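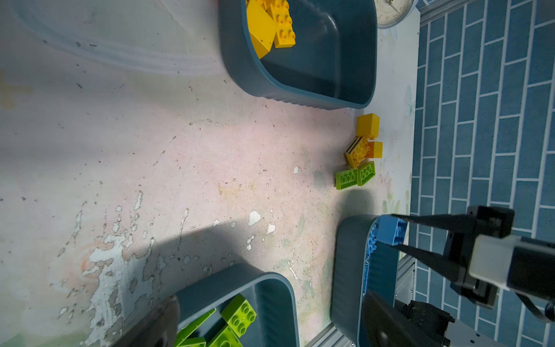
How much should a small workshop save before it buys its first robot arm? Enough for the arm, and then the same amount again for everything that comes in separate boxes.

I learned this at Clivley, where I plan equipment for a training room. In July we approved 3000 dollars for hardware. The arms were inside the budget. The cables, plates and rail were on no list, and they cost us 437 more. 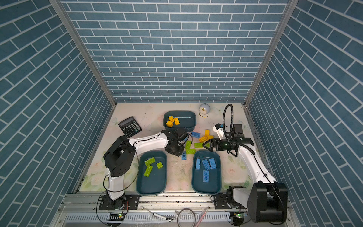

My first advice is to price the bench before the robot. Yoshinori Yokoyama, who does the buying at Irkeo, draws the full table on paper and writes a price beside each item. A layout with 2 arms bolted to a front rail and three bins for sorting toy bricks by color looks cheap, but each arm has its own mounting plate and its own run of cable. Yokoyama also asks for one spare of each cable, and I now do the same.

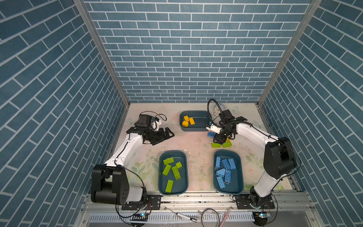

Consumables are the easy part of the plan. We paid 143 dollars for bricks and bins, and I don't expect to buy them again soon. Yellow, lime green and light blue bricks each go to a separate dark teal bin, and a few still on the table do no harm to a budget. A worn gripper does, so ask the seller for the price of replacement fingers before you sign.

Our next order closes on 15th September.

Comments

Engelbrecht: Did you include shipping in the 437?

Rerance: We forgot the rail too. Very useful article, thank you.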